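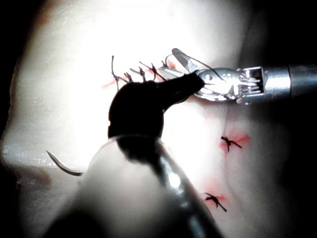 The pad cost 19 pounds and had come from Tosden in a padded envelope, which struck me as a lot of padding for a pad. I had been told it was like skin. I pressed it with my thumb before the class began and thought it was like a pad.

"You'll forget it isn't real," said the instructor.

I doubted that. I had sat through the same promise at Forkthorpe, where we tied knots in a strip of foam, and I had remembered throughout that it was foam. I had driven 134 miles for this one. The hotel had no kettle.

She dimmed the room and told me to put my face to the viewer. There was the pad again, only now it was the size of a field in snow, and there was nothing beyond it but black. It had a ledge I hadn't noticed with my thumb.

"Bring the tips together," she said. "Don't touch the surface."

"And what does that prove?"

"That you can."

I have been operating, in the old way, with my hands, for longer than she has been able to drive. I didn't say so. I moved my fingers and, out in the snow, something moved that was supposed to be me. It went too far. I brought it back and it went too far the other way.

"Smaller," she said.

"That was small."

"It was small for you."

The leaflet from Utix, who were paying for the sandwiches, said that most surgeons felt at home within 200 minutes. I had wondered who had been asked, and whether they'd had their lunch yet. I thought of the old theatre at Escobedo, where the lamp hummed and you could feel through the forceps when a thing was about to tear. I could feel nothing now. There was only the light on the metal and the gap between the points, and the gap was getting smaller.

I noticed that I had stopped breathing. It annoyed me very much.

"There's a vessel under that ledge," the instructor said, quite close to my ear.

"There's no vessel. It's a bit of rubber or whatever they make them from."

"All right."

But I lifted the tip a little – I don't know why – and took the long way round, over the high part, where the light was best. It took ages. My neck hurt. When I sat back the room was just a room with a tray of egg sandwiches in it, and the pad was something you could have lost in a coat pocket.

"You went round it," she said.

"I was practising the turn."

She wrote something down. I asked what it was and she said it was the time. I asked whether there was any coffee, and whether we were doing it again before or after.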